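Hand-held demonstration of robot tasks

Hand-held demonstration is a way of showing a task to a robot in which a person does the task with a gripper held in the hand, and the movement is stored for later training. It belongs to the wider field of learning from demonstration, together with kinesthetic teaching, where the person pushes the robot's own arm, and teleoperation, where the arm is moved from a distance.

The method became common because it does not need a robot at the place of recording. A demonstrator can work in an office, a kitchen or a workshop, and only the gripper, its camera and a means of tracking must be carried there.

Equipment

A typical gripper has a molded shell, two fingers with a rough inner surface and a wide-angle camera that looks over the fingers. For tasks with two hands, a second gripper of the same type is used. Many designs carry a printed marker with black and white blocks, from which the position of the tool can be computed. 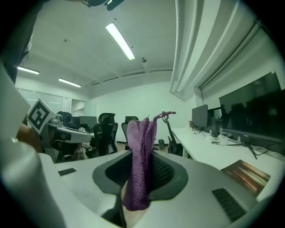
A cloth held in one gripper, with the marker of a second gripper at left.

Soft objects such as cloth are often chosen for demonstrations, as their shape is hard to describe by rules. In the Starkier project, the cloth tasks were recorded in 300 short episodes, and 17 of these were later removed because the tracking was lost – mostly when one hand covered the marker of the other.

Recording

The demonstrator usually sits or stands at a desk and begins each episode from a similar position. The grippers should move slowly enough for the planned robot to follow. In the Groltunus guidelines an episode lasts no longer than 25 seconds, with a pause of 10 seconds before the next one. A view from the head may be recorded as well, so that both hands and the work surface are seen together.
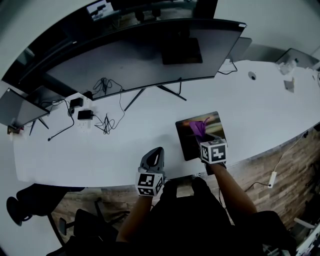 Voß objects that seated work gives demonstrations of too little reach, and that a robot trained on them will do badly at the far side of a table. Other groups accept this limit when the robot itself is mounted at a desk.

Comparison with remote control

In teleoperation the recorded movement is always one that the robot can make, but the person feels little of the contact. With a hand-held gripper the contact is felt directly through the tool. On the other hand, a human wrist can reach angles that a robot arm cannot, and such episodes must be found and taken out. The Durelon software does this with a check of the joint limits, added in March.

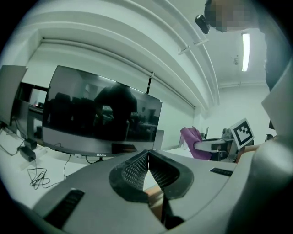
Gripper fingers slightly open, seen from the tool's own camera.

Open questions

It is not yet clear how well demonstrations from one gripper can be used with another. Differences in finger length and pad material change the way an object is held, and small differences in camera angle may also matter. Some laboratories mix recordings from several rooms for this reason, while others prefer to collect a new set for each tool.

See also: Kinesthetic teaching; Teleoperation; Fiducial marker

Last edited 9th September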